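町工場の書類棚 役所に物を納めるときの控えの取り方

グリスティク工房では、役場や学校向けの棚、作業台、ベンチの修理を引き受けている。個人のお客さんの仕事と作業そのものは変わらないが、見積もりから入金までに出入りする紙の量が違う。あとから「なぜこの業者だったのか」「なぜこの値段だったのか」と尋ねられることがあり、そのときに紙が出せるかどうかで話の長さが変わる。以下は工房で使っている手順と、台所や物置にある道具で済む整理のやり方をまとめたもの。法律の細かい話は土地ごとに違うので、窓口か専門家に確認してほしい。

見積書は控えから先に作る

見積書を書いたら、渡す前に控えを取る。渡してからコピーしようとすると、たいてい忘れる。複写式の用紙なら心配はないが、パソコンで作る場合は、印刷を2部にして、片方に「控」と赤で書き、すぐ穴を開けて綴じる。

控えの右上には次のことを鉛筆で書いておく。
・依頼が来た方法(電話、窓口、公告を見て、など)
・話をした相手の部署と名前
・渡した日と渡し方
・有効期限

値段を直したときは、古い控えを捨てない。斜線を一本引いて、新しい控えの後ろに重ねる。修正液は使わない。直した理由は一行でいい。「板厚を変更」「運搬を先方負担に」くらい書いてあれば、翌年見てもわかる。

材料の単価は、仕入れ先の値段表を一枚添えておくと説明が早い。以前、蝶番の単価が高いと言われたことがあったが、値段表の写しを見せたら電話一本で終わった。

封筒の締め切りは一日前に置く

入札や相見積もりで封をした書類を出すときは、工房の暦には締め切りを一日早く書く。糊はでんぷん糊よりスティック糊のほうが紙が波打たない。封をした部分に割り印を押し、インクが乾くまで本を載せずに置いておく。急いで重ねると印がにじみ、押し直しになる。

封筒を窓口に出したら、受け取りの印か、時刻の入った受付票をもらう。くれない窓口なら、自分のノートに時刻と窓口の番号を書く。郵送なら追跡のできる方法を使い、差し出しの控えを見積書の控えにホチキスで留める。感熱紙の控えは日に当たると薄くなるので、普通紙にコピーしたものも一緒に留めておく。

ほかの業者の値段を聞かない、聞かされても書き留めて断る。同業者の集まりで「今度の学校の件、いくらで出す」という話になったら、席を外すのが早い。 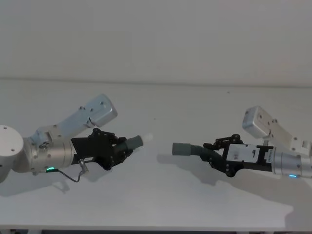 もらい物と持っていく物

年末に取引先へ菓子を配る習慣のある工房は多い。個人の店同士なら好きにすればいいが、役所の担当者には持っていかない。工房では次のように決めている。

一、契約の話が動いている相手には、飲み物も含めて何も渡さない。
一、食事に誘わない。誘われたら、工房の台所で出す水かお茶だけにする。
一、届いた物は開けずに、送り主と品名をノートに書いて返す。生ものは返しにくいので、受け取る前に断る。
一、寄付を頼まれたら、その場では答えず、紙でもらう。

返送の箱は、捨てずに取ってある通販の箱で十分だが、古い宛名は必ずはがす。宛名シールはドライヤーで温めると糊が柔らかくなって端からめくれる。残ったべたつきには台所用のアルコールを布につけて拭く。箱の表面が茶色い紙のままなら、こすりすぎると毛羽立つので軽くでいい。

返送の伝票も綴じる。送料は雑費で落とし、摘要に「返送」と書く。

「手数料」と言われたら

納品の前後に、契約書にない手数料を求められることがある。言い方はいろいろで、書類を早く回す代金、検査の人の交通費、紹介料などと言われる。こういうときは、根拠の書かれた紙と、正式な領収書が出るかどうかを聞く。どちらも出ないなら払わない。

その場で言い合いにはしない。「持ち帰って帳簿の係に聞きます」と言って帰り、車の中でも台所でもいいので、覚えているうちに書く。書くのは、場所、時刻、言われた言葉、その場にいた人。感想は書かない。書き終えたら一枚写真を撮り、家族か同僚のだれかにも送っておく。元のノートは破らない。

相談の窓口は、契約した部署とは別のところを選ぶ。監査の部署や通報の窓口の電話番号は、書類棚の扉の内側に貼っておくと探さずに済む。番号を貼るときは、透明のテープを全面に貼らず四辺だけにすると、変わったときにはがしやすい。

納品書と数の合わせ方

前に、学校に椅子の脚のゴムキャップを納めたことがある。注文は1,236個。袋詰めの数を信じてそのまま積んでいったが、先方で数え直すことになり、半日かかった。それからは秤で数えている。

やり方は簡単で、まず手で75個数えて、台所の秤に載せる。重さを書き留め、それを一山として、同じ重さになるように分けていく。最後の半端だけ手で数える。秤は1グラム単位のもので足りるが、軽いワッシャーのような物には0.1グラム単位の秤がいる。風の当たる場所では数字が動くので、窓は閉める。

袋は一山ごとに口をねじって留め、番号を書いた札を入れる。札は牛乳パックを切ったものが丈夫で、油性ペンなら手でこすってもあまり落ちない。納品書にも袋の番号を並べて書いておき、先方と一緒に端から印をつける。受け取りの署名は、数え終わってからもらう。数える前に「とりあえず署名だけ」と言われても、急がない。逆に、届いていない物の受け取りに署名を頼まれたら断る。工房が材料を買う側のときも同じ扱いにしている。

検査で直しが出た場合は、直す箇所を納品書の裏に書いてもらう。口で聞いただけだと、あとで別の箇所が増える。

書類棚を片づける

書類は契約ごとに一冊にまとめる。工房ではヴミッツの二穴ファイルを使っているが、穴の間隔が合えば何でもいい。順番は古いものが下で、公告の写し、見積書、契約書、変更の紙、納品書、検査の紙、請求書、入金の記録となる。背表紙には契約の番号と相手の名前だけを書く。金額は書かない。

湿気の多い季節は、棚の奥に乾燥剤を置く。海苔や煎餅に入っていたものは、たいてい力が残っていないので、新しいものを買ったほうがいい。シリカゲルの色が変わったら、表示を見て、乾かせる種類だけ乾かす。棚は壁から指二本ぶん離し、いちばん下の段には紙を置かない。水漏れのときに助かる。

虫よけの薬を紙に直接触れさせると、しみになることがある。小皿に載せて上の段に置く。

帳簿と通帳の突き合わせは月に一度、締めたあとの朝にやる。金額が合わないときは、まず同じ数字の入れ替わりを疑う。751と書くところを715と書いたような間違いは、差が9で割り切れるので見つけやすい。差が9で割れなければ、行の抜けか二重の記入を探す。

現金の出入りは少ないほどいい。どうしても現金になるときは、封筒に金額と用件を書き、受け取った人の署名をもらってから中身を渡す。空いた封筒も捨てずに綴じておくと、領収書と対になる。 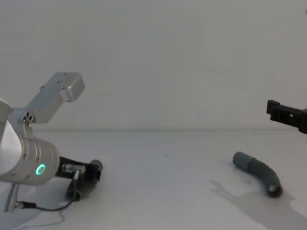

モタ、11月

フリクの学校から来た作業台の見積もり依頼について、読者から同じ質問が続いたので書き足しておく。知り合いが担当部署にいる場合、見積もりを出してよいかというもの。

出せるかどうかは相手の規則による。工房では、出す前に、知り合いがいることを紙に書いて窓口に渡している。文面は短くていい。「貴部署の職員に、当方の親族(または知人)がおります。選定に関わらないことの確認をお願いします」と書き、名前と続柄を添える。写しに受付の印をもらい、見積書の控えの前に綴じる。返事が来るまでは見積書を出さない。締め切りが近いときは、見送ることもある。

もう一つ、担当者から「仕様書の案を一緒に作ってほしい」と頼まれたという話も届いた。寸法や木材の種類を電話で答えるくらいはどこの工房でもあると思うが、自分の店でしか作れない部品の番号まで書き入れると、ほかの業者が出せなくなる。工房では、質問は紙でもらい、答えも紙で返し、その紙をほかの業者に見せてもかまわないと書き添えている。返事を書く時間は約一時間で済む。

控えの用紙が要る人は、普通の罫線ノートに縦線を引けば足りる。左から、時刻、相手、用件、次にすること。次にすることの欄は広めに取る。細い字で書き込むと、あとで自分でも読めない。

文・アルミンド・モレイラ(グリスティク工房)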